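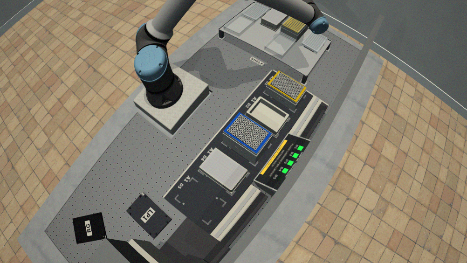 Häufige Fragen zur Leserunde »Drostwood«

Wer kann mitlesen?
Alle ab 9 Jahren, gern mit Eltern oder Großeltern!

Wie dick ist das Buch?
155 Seiten in 38 kurzen Kapiteln - die lesen sich wunderbar weg, auch abends im Bett.

Muss ich den ersten Band »Munura« kennen?
Nein, aber er ist so schön, dass ihr ihn bestimmt nachholen wollt.

Ist Ynyr Yorath dabei?
Ja! Im März beantwortet er eure Fragen zur Geschichte und zu den Zeichnungen.

Wie lang darf meine Rezension sein?
Bis 500 Wörter.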